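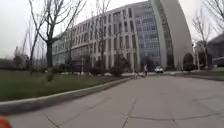 So the Sunday runs are done, and I finally have something to say about the slab-counting idea I've been boring everyone with since last fall.

Quick refresher for people who don't read every post (fair enough). Jorkidetti is our little outdoor navigation project, and the question I've been stuck on is what a robot should hold on to when the view in front of it doesn't change much. Out on the big concrete approach by the white building you can drive forward for quite a while and the far end looks the same as it did a few seconds ago. The building gets a tiny bit bigger. The sky is the sky. A normal visual odometry setup goes hunting for corners and blobs to track, and it finds plenty, but a lot of them are twigs on bare trees, and twigs are awful! They overlap each other, they cross in front of windows, and the spot where two branches seem to meet isn't a real point in the world at all. Move a little sideways and the "corner" slides along with you.

The ground, though, is lovely. Big slabs, dark joints, and for once the geometry is simple because everything you care about sits on one flat plane. So the plan was: find the joints, flatten them into a top-down view, and match that grid from one moment to the next. If you know how big a slab is (I measured, with a tape, on my knees, in the good pants), you get real distance out of a single camera. No scale guessing.

I called the first version Banach, mostly because I was reading a lot of fixed-point stuff at the time and the matching step is a loop that keeps nudging its guess until the guess stops moving. You start from where you think you are, project the grid, see how far off it is, correct, repeat. I cap it at 5 passes. Most of the time it settles earlier than that.

The trouble with any repeating pattern is pretty obvious once you've been bitten by it. One slab looks a lot like the next slab. If your starting guess is off by more than half a slab, the loop happily converges to the wrong joint, and it does this with total confidence. My very first log had the robot a full slab behind itself and perfectly happy about it. I stared at that plot for an entire evening.
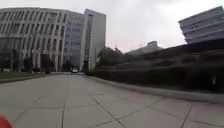

What fixed it, mostly, was paying attention to the flaws. The joints are the regular part, and the stains and cracks and scuffs are the part that makes one slab different from its neighbor. So the newer version, Naidu, runs in two layers. The grid gives you the precise position inside a slab, and a really crude texture match on the surface tells you which slab you're on. The texture match doesn't have to be good. It only has to be better than a coin flip, over and over, and the errors wash out as you roll along.

The other half of the fix was the curbs. I had been throwing them away because they aren't on the ground plane (they stick up, so they land in the wrong place when you flatten the view). But they're long and continuous and they pin down your heading really nicely, especially where the paving bends. The grid alone gets confused in a bend. I now let the curb have a vote on heading and no vote on distance, and that one change did more than two weeks of fiddling with thresholds. Ugh.

OK, numbers. I cut the logs into 400 short clips and ran the old tracker and Naidu on all of them with the same settings, no per-clip tuning. I scored a clip as good if the end position landed on the correct slab. Naidu got 80 percent. The old tracker was well under that, and I'm not going to print its number yet because I found a timestamp bug in how I was feeding it, and it deserves a fair rerun.
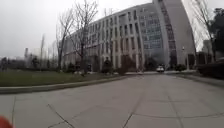 Bare trees, gray sky, lots of joints. The crack at lower left is the sort of thing the texture layer wants.

Where does the other 20 percent go? I looked through a big pile of the bad clips and they fall into a few groups. Fast turns are the worst, since anything off to the side smears and the curb line goes mushy right when I need it. Then there are cracks that the joint finder thinks are joints. A long crack running diagonally across a slab is a very convincing fake joint, and Naidu will bend the whole grid to agree with it. I have a half-working check that rejects lines at silly angles, but it also throws out real joints when the lens bends them near the edges, so I need to undistort more carefully first. And there's a leftover group where I have no idea. They just fail. I've made a folder.

Things I want to try next, in no real order:

Rain. Wet concrete changes the texture a lot, and I suspect the which-slab-am-I-on layer falls over completely.

A place with smaller pavers. Prustura has an old yard with them, and they've said I can come by in May.

Keeping the map between visits. Right now every run starts from zero, which feels silly on pavement that isn't going anywhere. With 1,000 slabs stored as tiny texture patches the whole thing still fits in memory with loads of room left.

If you've worked on ground-plane matching and have a good trick for telling cracks from joints, please leave a comment. I've tried line width and I've tried line straightness, and neither one is enough by itself. The code goes up once I've fixed that timestamp bug and taken out the variable names I'd rather not share.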